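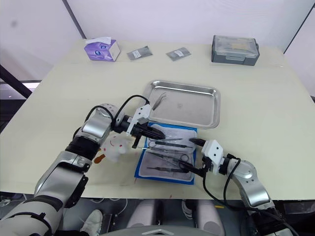
## Week 4: Passage tombs and the trouble with sunrise

Read the Hovwood survey, pp. 37–80. Skim the appendix unless you enjoy tables of lintel widths.

- **Hovwood:** passage faces midwinter sunrise, give or take a hill. The kerb has spirals on the outer face *and* on the back, where only the dirt could admire them.
- **Somanar:** faces a bog. Three theories so far, all by people who like bogs.
- **Niveck:** 388 loose stones, one decorated, now a gatepost.

Alignment is cheap. Pick enough stars and your garage is a temple.

For October: one page on how you would date the Niveck carving. "It looks old" has been tried.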